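Review: the Skaliritz handheld gripper kit and the Clurnovia training pipeline

Skaliritz sells the kit as a pair of handheld grippers, a calibration board, a charging tray and a license for Clurnovia, the software that turns recorded demonstrations into a trained policy. The method behind it has been in circulation for a while: a person performs a task with sensor-equipped grippers, the software recovers the trajectory of each gripper from its own wide-angle video, and a policy is trained on those trajectories and later run on an arm with matching fingers. The questions for a buyer are how much of the recorded data survives processing and how well the result transfers. We used the kit for both purposes at Presberg between August and the end of the year.

Hardware

Each gripper has a molded housing, two curved fingers and a fisheye camera looking out over them. The fingers carry a mesh-textured pad on the inner face. Grip on ceramic and on dry plastic is good. Grip on thin film packaging is poor, and we stopped using such packaging as a target after the first week.

The trigger has a long travel and a linear return spring. Finger opening follows the trigger without noticeable lag, which matters more than it sounds, as the policy learns opening width as a continuous value. On one of our two units the trigger developed a small dead zone near the closed end. Recalibrating removed it for several days at a time. Skaliritz exchanged the unit without argument, but shipping both ways cost us most of a collection period.

Weight is acceptable for one hand over a short session. With a gripper in each hand, operators wanted a break well before the battery did. Nga Mạc, who recorded the larger part of our data, moved to short blocks with the elbows kept low, and the rate of discarded episodes in her sessions dropped. The manual has one sentence on operator posture. It should have a page.

The finger pads are a wear part. They are held by adhesive and come away cleanly, but the replacement set is sold only as a full pair of fingers, at a price that is hard to defend.

Recording

The workflow is simple. A mapping pass is made first, in which the operator moves a gripper slowly through the working area so that Clurnovia can build a map of it. Demonstrations are then recorded against that map. A short gripper calibration (open fully, close fully, repeat) comes at the start of every session and should not be skipped, even when the units have not been switched off.

For bimanual work the two trajectories must be expressed in one coordinate system. Clurnovia does this by localizing both grippers in the shared map, and it refines the relative pose whenever the marker on one gripper is visible to the camera of the other. Mapping passes therefore benefit from a moment in which each gripper looks toward its partner with the working surface still in view.
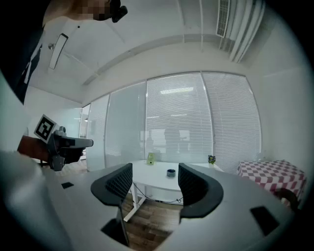
Data yield

We recorded 1117 episodes of a tabletop rearrangement task with cups and other small household objects. Clurnovia rejected 373 of them at default settings. The rejections fall into a few classes, which the software reports in a plain text log:

- Tracking lost on one gripper. The most frequent class by a wide margin. It clusters in episodes where the operator brings the camera close to a plain white surface.
- Relative pose inconsistent. The two trajectories are individually valid but disagree about the distance between the grippers. Most of these came from sessions in which the mapping pass had been rushed.
- Finger width out of range. Almost all from the unit with the faulty trigger.
- Timestamp gap. Rare, and fixed by a firmware update.

A third of the data is a high price. Part of it is recoverable. Relaxing the tracking threshold brings back many episodes, but we found position jumps in several of the recovered files on manual inspection and went back to the default. A better remedy is to prepare the room. White tabletops, white walls and slatted blinds are difficult for visual tracking, the first two through lack of texture and the last through repetition. Putting a few patterned objects at the periphery and leaving them there helped more than any setting in the software. Reflections in glass are a second source of trouble, and we had fewer failures with the room lights held constant from the mapping pass to the last demonstration.

The log deserves praise. Each rejected episode is listed with the class, the time of the first fault and the gripper concerned. An operator can read it between blocks and change technique the same afternoon.

Training and transfer

Clurnovia trains a diffusion policy on relative end-effector poses. The image encoder is pretrained and fine-tuned along with the rest. The choice of relative over absolute poses is sensible, as it removes the dependence on where the arm base stands, and we were able to shift our arm mount between evaluations without retraining.

Evaluation used 200 rollouts on a dual-arm station fitted with the Skaliritz fingers, divided evenly between the room in which the demonstrations were recorded and a second room the policy had never seen. We graded each rollout as complete, partial or failed. Two results are worth reporting here; neither should be read as a benchmark.

First, the drop between rooms was smaller than the drop between objects. A policy that handled familiar cups in an unfamiliar room became hesitant with a narrow-based cup in the familiar one. It approached correctly, opened to the correct width and then closed early. Adding more narrow objects to the training set reduced the effect. Adding more rooms did not.

Second, latency matching has to be done by measurement. The supplied configuration assumes a fixed delay between camera and controller. Ours was longer, and with the supplied value both arms overshot at the end of fast moves. The correction is a single line in a configuration file, but the documentation gives it no prominence, and a new user could easily attribute the overshoot to bad demonstrations.

Coordination between the two arms was adequate in handovers and weak in tasks where both hands hold one rigid object. In the latter case small errors in relative pose show up as force, and the policy has no force input with which to detect them. Skaliritz lists a force option as planned. We have not seen it.

Comparison

We had previously used the Phí leader-follower station, in which the operator moves a pair of small arms and a larger pair copies them. Phí data needs no visual tracking and almost nothing is rejected. Its demonstrations are slower, however, and they can only be recorded where the station stands. For contact-heavy assembly I would still choose Phí. For pick, place and handover work in varied rooms the Skaliritz kit collects more usable material per hour, even after the rejections are subtracted.

Shortcomings

The charging tray holds both grippers but charges them one after the other. The carrying case has no slot for the calibration board, and ours arrived with a bent corner. Clurnovia runs on Linux only, and its installer pins an old version of a graphics library that conflicts with most current desktop setups — a container is available on request and should be the default download.

Assessment

Recommended for groups that already have an arm and someone able to measure its latency. Budget for a spare set of fingers. Groups working mainly on rigid bimanual tasks should wait for the force option. Our next purchase will be a second kit, on the condition that the trigger part has been revised by then.

Presberg Equipment Reviews | Posted January 5, 2025 | Contact the editors | Copyright Presberg | Back to top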